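Notebook, February, 4 pm

Pinboard afternoon! I've been looking forward to this one. Marit Granström wants the cork board usable as a job board before the Novano parts come in, so the plan is green slips, colored pins, and one small board that lives on the bench. I love a task you can do with paper and pins.
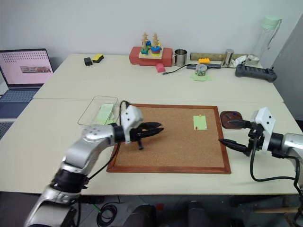 BOARD AND PINS

Light-green note right of center, yellow pin at the top, red one down near the lower left corner. I really like two pins per note -- one at the top lets the paper swing. Spare pins go in the round brown dish at the right end of the board, which is a great spot for it. Color code so far: yellow for Madora jobs, red for Nordin. Marit wants a third color for Gudidell but I'd hold off till we have more than 40 slips going.

PAPER

Clear tray to the left of the board. The green reads so well through the plastic, you can find it from across the bench. Job numbers go on in pencil, starting at 238.
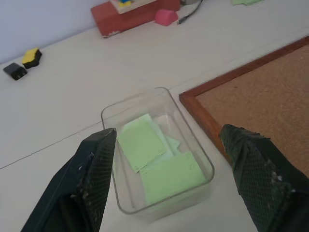 and I'd keep them short, just the number and initials, so a slip can be reused on the back. Mixed sizes are fine by me. Big ones for notes, narrow strips for "waiting on parts".

To do: cut 4 more strips, ask Marit about the third color, find a better home for the sponge. Try the board upright too -- might need 2 hooks.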